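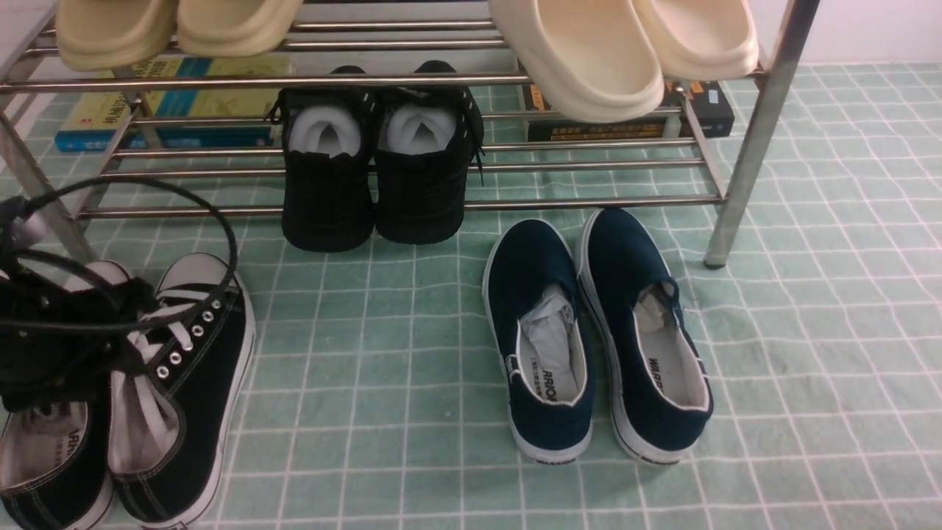

The Mullar household tidying service from Senarine has been under review on this blog since August. It is offered as a monthly subscription: the customer receives a robot on hire, a set of trained routines and access to a support desk. The routine considered in this post is shoe storage, which the company sells as an addition to the basic plan. Footwear is a fair test of such a product. A rack with round polished rails gives a shoe little flat surface to stand on, and thick-soled slides on the top tier can hang well over the front rail. Laces and loose straps present a further difficulty, as they may catch on whatever is lifted next to them.

The basic plan costs 269 euros per month and the shoe routine adds 11 euros. Purchase outright is not offered. A refundable deposit of 677 euros is payable on signature, and Ms Tayla Bright of the support desk confirmed in writing that it is returned within thirty days of collection.

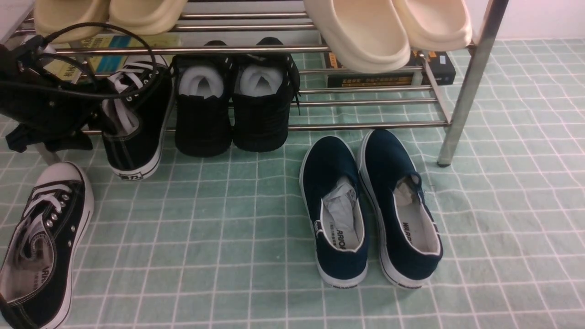

Does the customer need to train the robot before first use? The routine is supplied ready for use, but the customer is asked to approve a place for each pair during the first visit, and this took us most of a morning.

The written guide is clear on most points. It recommends that pairs be kept together, that long laces be tucked in and that the floor in front of the rack be kept free of small objects. It is less clear on what should be done with single shoes - the relevant page refers the reader to a section that is missing from the printed edition. Mr Urmas Kairys, who edits the guide, has undertaken to correct this.

Support was prompt on the two occasions on which it was required. The contract, however, deserves careful reading.
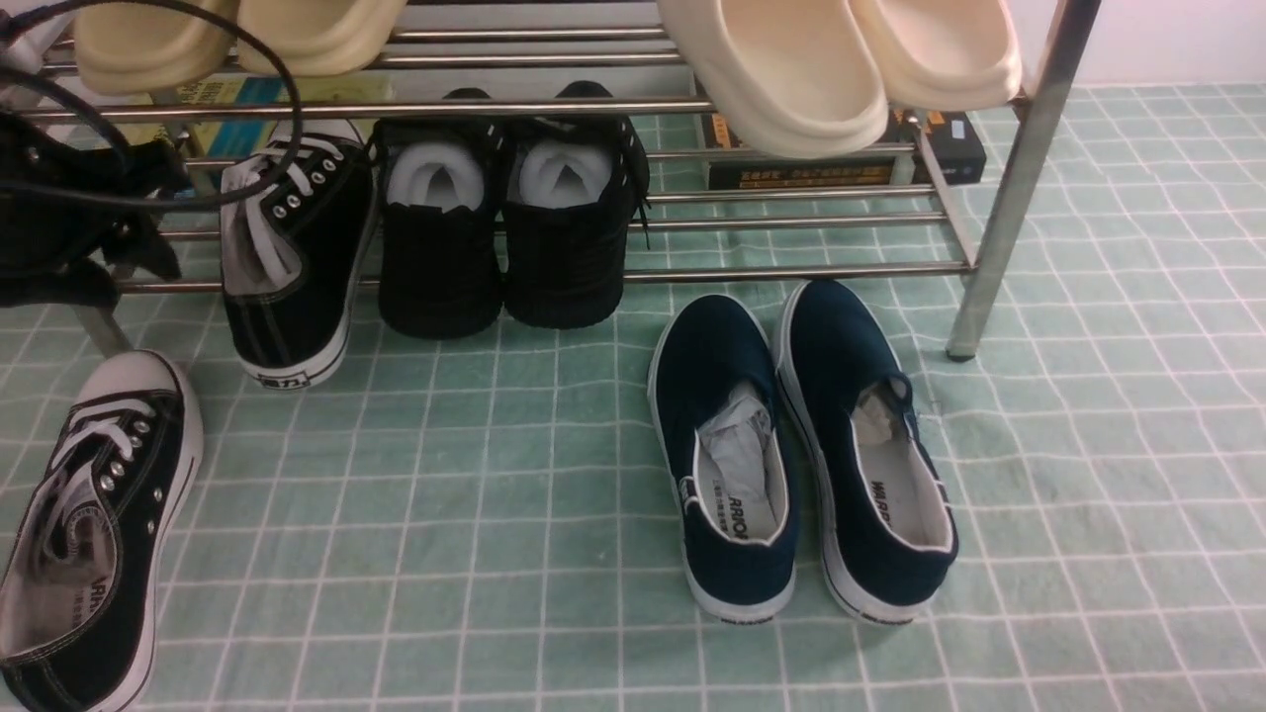 In particular, the minimum term is one year, and notice must be given in writing two months before it ends. Changes to the approved places are free for the first month and charged thereafter. Readers with large families, whose footwear changes with the season, should ask for this charge to be stated in advance.

Our subscription continues until the spring. The bag and coat routine will be reviewed separately once it has been released.

Lorraine McAlister
2025-11-18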